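Pesquisar no blog... Buscar

Visita ao dia aberto da Zirnard — regras, braços e muito café

Fui em dezembro, cheguei às nove da manhã e já tinha fila na porta. Quem me recebeu foi a Sowmya Nadar, que cuida das normas internas de segurança (são 18 páginas, ela me deu uma cópia grampeada e eu li tudo no ônibus de volta, juro!).

O que eu mais queria saber era como eles decidem que um braço pode trabalhar fora do laboratório, numa casa mesmo, com gente passando. A resposta é uma lista de verificação com 66 itens, preenchida à caneta antes de ligar qualquer coisa: base presa, cabos com folga, área de alcance livre de pessoas, botão de parada ao alcance da mão de quem opera. Se um item fica em branco, não liga. A Saskia Hapeta contou que já cancelou uma manhã inteira de trabalho por causa de uma assinatura faltando, e falou isso toda orgulhosa!

Gostei também da regra da água. Perto de pia, o projeto Sastry exige uma segunda pessoa olhando o tempo todo, e a velocidade fica limitada. Perguntei se não era exagero — o Raghavendra Amin riu e me mostrou o caderno de ocorrências, que já vai no registro 266. Quase tudo bobagem, cabo enroscado, grampo que alguém esqueceu de reapertar, mas tudo anotado. Eu, que não anoto nem a troca de óleo do carro, saí meio envergonhada.

Depois do lanche fomos ver a montagem na cozinha, que era a parte que todo mundo esperava. 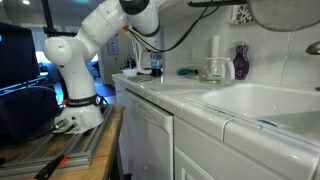
O braço na mesa de madeira, com a base no perfil de alumínio e o grampo de cabo laranja. A pia fica logo ali à direita.

Fiquei um tempão perguntando sobre o grampo (sou dessas). Pela norma deles, confere-se o aperto no começo de cada turno e de novo depois do almoço. Saí de lá às quatro, com a cópia na bolsa e vontade de voltar no próximo.

Comentários

Sumathi Rai: Essa lista de 66 itens é pública? Queria adaptar pra oficina da escola.

Sowmya Rodrigues: Fui no ano passado e não deixavam nem chegar perto da cozinha, que inveja!

Joker: faltou falar do estacionamento, que é péssimo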